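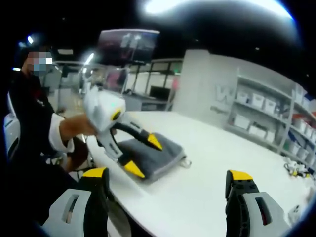

Search this book

Contents Previous chapter Next chapter Glossary Index

Chapter 6
Cloth and Water

I learned most of what I know about cloth from a bad towel. It was a present, it was thick and soft and very handsome, and it would not dry a spoon. You'd step out of the shower, wrap yourself up, and feel the water being moved politely from one shoulder to the other. I kept it for years out of guilt, and at some point the guilt turned into curiosity, and the curiosity turned into this chapter.

In Chapter 5 we looked at fibers one at a time: how long they are, how they bend, what they feel like under a hand lens. Now we get them wet. I should warn you that water makes everything in textiles messier (this is the chapter my students at Uddale complain about most, and then bring up again at parties). A fiber that behaves well dry can swell, stretch, twist or go limp when it's soaked, and two fibers that look the same on the shelf can go in opposite directions. Cotton gets stronger when it's wet. Ordinary rayon, which is made from the same basic stuff, cellulose, gets a good deal weaker. If you've ever torn a rayon blouse by wringing it out, you've already done the experiment, and I'm sorry about the blouse.

6.1 Two places for water to go

When cloth takes up water, the water has two places it can end up. It can go into the fiber itself, or it can sit in the gaps between fibers and between yarns. People mix these up all the time, and so do the labels on packages, so let's keep them apart from the start.

Water that goes into the fiber is what makes wool feel dry on a damp morning when it really isn't. Wool can take in a surprising share of its own weight as vapor before you notice a thing. Cotton takes in less, nylon less again, and polyester hardly any. You'll find the full table on page 323, and please do use it instead of trying to learn it by heart – I've been teaching this for 23 years and I still look things up.

Water in the gaps is another matter. It's held by the pull between the water and the surface of the fiber, the same pull that makes water climb a thin glass tube. A narrow gap pulls harder and will lift water higher. A wide gap holds more but gives it up sooner, and if it's wide enough it just drips. Most of what a towel carries after a bath is in the gaps, which is why the way a towel is built matters as much as what it's built from.

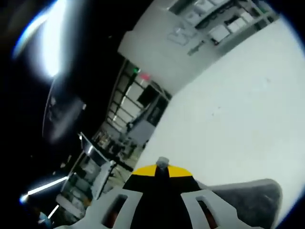 Bernadette Joly told me, when I read her an early draft of this section, that I'd made gaps sound like a flaw in the cloth, and that a weaver would say the gaps are the thing you're making and the yarn is what you put around them. I've thought about that a lot since! She's right, and I've left my version in only so that you can have the fun of arguing with it.

Try this before you read on. Cut a strip of old cotton sheet and a strip of something polyester, the same width, and hang both so that the bottom edges dip into a glass of colored water. Go and do something else. When you come back, see how high the color has climbed on each one, and then (this is the part people skip) wash both strips in plain soap, rinse them well, dry them and do it again. New cloth often carries a finish from the mill, and the finish can change the result completely. My own strips, cut from a pillowcase I bought on a trip to Irnavholm, did almost nothing the first time.

6.2 Loops

Terry cloth is woven with 2 sets of lengthwise yarns. One set is held tight and makes the ground of the cloth. The other is fed in slack, so that it gets pushed up into loops as the weaving goes along. The loops give you a huge amount of surface in a small space, and they stand away from the ground so that water can get in among them from all sides.

Longer loops hold more water. They also take longer to dry, and they catch on rings and zippers and the claws of cats. Mill catalogs tend to describe all this by weight per area, and it's a handy number, but it doesn't tell you how tightly the yarn is twisted, and twist makes a big difference. A hard twist gives a thin, springy loop that feels scratchy and wears forever. A soft twist gives a fat, fluffy loop that drinks faster and sheds lint all over your black pants. I once spent a whole July afternoon in the stockroom at Tradelness comparing loops with a ruler and a magnifier, and I came out with a headache and a strong preference for medium.

Some towels have their loops sheared off on one side to make a velvety face, called velour. It looks lovely and takes dye beautifully. It's also slower to pick up water than the looped side, so if you own one, turn it over.
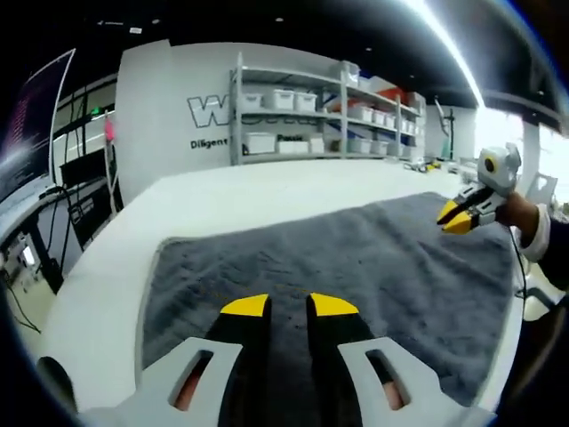
But surely the softest towel is the one that dries you best, a reader of the first edition wrote, or else why would anyone use softener? I get this one every year, and it's a fair question. Many fabric softeners work by leaving a thin, slightly greasy coating on the fiber. The coating lets the loops slide past each other, so your hand says "soft." It can also keep water from spreading along the fiber, so your wet back says something else. A line-dried towel with no softener can feel like toast and still do a better job.

My handsome present, by the way, came back to life. I gave it several hot washes with no softener and only a little detergent, and by the end it was a perfectly decent towel, though it never did look as grand again.

6.3 Cuffs, collars and other small sponges

You don't need a towel to see water moving through cloth. Look at your own sleeves after you've washed the dishes. The wet patch doesn't stop where the splash stopped. It creeps up toward the elbow, often faster along one set of yarns than the other, and it may slow right down when it reaches a seam. A knitted cuff and a woven cuff can behave very differently here, even in the same fiber, and a shirt worn under a sweater gives you both at once.
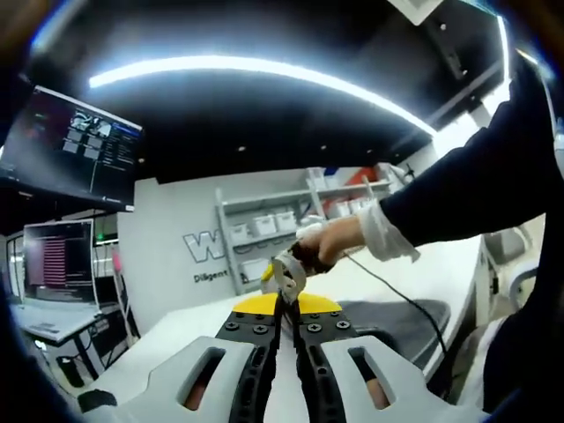 Figure 6.3 A white cuff showing at the end of a dark navy sleeve.

Dark cloth usually shows a wet edge less clearly than pale cloth does, so for the sleeve exercise at the end of this section I'd ask you to wear something light. Mark the edge of the wet patch with chalk as soon as you see it, wait, and mark it again. Bailly cloth chalk is what we keep in the classroom, but any soft chalk that brushes out will do.

Write down the fiber, whether it's woven or knitted, and which way the yarns run. Leave a wide margin in your notebook – we'll come back to these same marks in 6.4, when we start asking how the water gets out again.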